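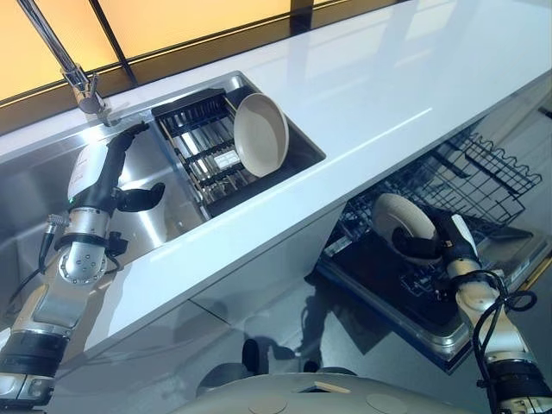

When should a kitchen robot be allowed to move without a person holding the stop button?

Only after the work area has been checked and marked, the speed limits have been loaded and tested, and a named operator has signed the session sheet. Until all of these are in place, a second person stays at the stop button for as long as the arms have power.

Working rules for a two-armed robot in a shared kitchen
Student project report, Applied Automation
Authors: Lamduan Boonchu, Wen-hsiung Tseng, Sigita Sakalauskas
Supervisor: Gladys Ndung'u
Submitted Thursday, February 3, 2022

1. Purpose

The Rorura teaching kitchen had no written rules for robot work when this project started. Operators followed the manual supplied with the arms, which covers power, mounting and lifting. The manual says little about tableware, sinks, open appliance doors or people who come in to use the same counter. We were asked to write a rule set short enough to hang next to the door and to test whether operators could follow it.

The rule set is called Wetstead in this report. It applies to dish handling only. Knives, hot liquids and glass are excluded and need a separate assessment.

2. Method

We read the arm manual, the kitchen's general safety sheet and the incident notes kept by Montri Khamphan, who manages the room. We then wrote a first draft and used it in loading and unloading sessions. After each session the operator marked every rule as followed, not followed or unclear. Rules marked unclear twice were rewritten. Motion data were recorded with Jorent, the logging program already installed on the lab computer.

Operators were not told which rules we expected to be difficult. Two of the three authors also acted as operators, and this is a weakness of the method.

3. The rules

Rule 1. Before power is applied, the operator walks the full reach of both arms and removes anything that is not part of the task. A strip 400 mm wide is kept free beyond the reach on every side where a person can stand.

Rule 2. Appliance doors and pull-out baskets are set to their working position before the arms move and stay there until the task ends. The robot does not open or close a door with a person inside the strip. If a door moves by itself, the session stops.

Rule 3. Grip force is set for the weakest item in the load. The operator does not raise it during a task.

Rule 4. After a stop, the arms stay still for at least 1000 ms before any new command is accepted. The operator says "moving" aloud before restarting.

Rule 5. One operator works for no longer than 15 minutes, then changes places with the person at the stop button.

Rule 6. A dropped item ends the task. It is picked up by hand with the arms off, and the floor is checked before power is restored.

4. Notes on individual rules

4.1 Grip

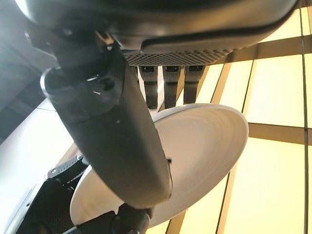
Rule 3 took more discussion than any other. The first draft gave a single force limit for all items, copied from the manual, and the operators objected that a limit suited to a pan says nothing useful about thin ceramics. The present wording leaves the number to the item sheet and only fixes who may change it, and when. Contact area also matters. With a plate held between the large finger and the three narrow ones, the blunt tip of the large finger rests against the face of the plate, so pressure is applied to the face and not only at the rim. For that reason the item sheet for plates now has a line for where the fingertip lands as well as for how hard it presses. Bowls have their own sheet. We did not measure force at the fingertip directly; the values on the sheets are commanded values taken from Jorent.

4.2 Doors and baskets

Rule 2 is the rule most often marked unclear in the first draft. The original text said that doors should be "secured." Operators disagreed on whether a dishwasher door folded fully down counts as secured, given that nothing latches it in that position. The word was removed. The working position is now written on the session sheet by the operator, in plain terms, for example "door down, lower basket out."

A door in the down position is also a trip hazard. It projects into the same floor area a person would use to reach the sink. The free strip in Rule 1 is measured from the arms, and we considered adding a second measurement from the door edge. The room is too narrow for both, and the supervisor accepted a floor mark instead.

4.3 Restarting
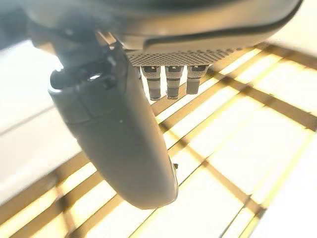
The fixed pause in Rule 4 was added after the second round of sessions. Operators tended to press resume directly after a stop, especially when the stop had been caused by a minor planning fault and nothing was wrong in the room. The pause is enforced in software and cannot be skipped from the operator's screen. Its length was chosen to be noticeable without encouraging the operator to look away. A longer value was tried first, and during it one operator turned to talk to the person at the stop button.

The spoken word is harder to enforce. Logs cannot show whether it was said. In the session sheets it was the rule most often marked "not followed," and the sheets depend on operators reporting themselves.

4.4 Sight lines

The wrist cameras are used to judge grip and must not be used to judge whether the area is clear. At close range the gripper takes up much of the view, and strong light on metal or glazed surfaces can wash out detail. A person entering the strip could be missed entirely. The rule set therefore states, in a footnote to Rule 1, that clearance is always checked by eye and from outside the strip.

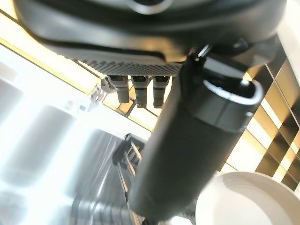 Figure 4. Wrist camera view with washed-out highlights on a reflective metallic surface (left) and part of an off-white bowl (lower right).

5. Results

Rules 1, 5 and 6 were followed in every session after the first rewrite. Rule 3 was followed once the item sheets existed. Rule 2 was followed but took longer than planned, mainly in writing the door position on the sheet. Rule 4 was followed in its software part and inconsistently in its spoken part.

6. Limits

The sessions took place in one room with one robot. All operators had previous training, so the results do not show how a new operator would read the rules. The rule set has been checked by the department's safety office for wording only, and it does not replace the risk assessment that the room already has.

7. Further work

In March the rule set will be tried in the Sombatkul kitchen, where the counter is open on both sides and the free strip will have to be marked differently. Montri Khamphan will keep the session sheets. Open points for the next group:

Replace the spoken warning with a tone triggered by the restart command, and record the tone in Jorent.

Write item sheets for mugs and for cutlery baskets.

Decide whether the person at the stop button should also sign the session sheet. The authors did not agree on this point, and the current sheet has one signature line.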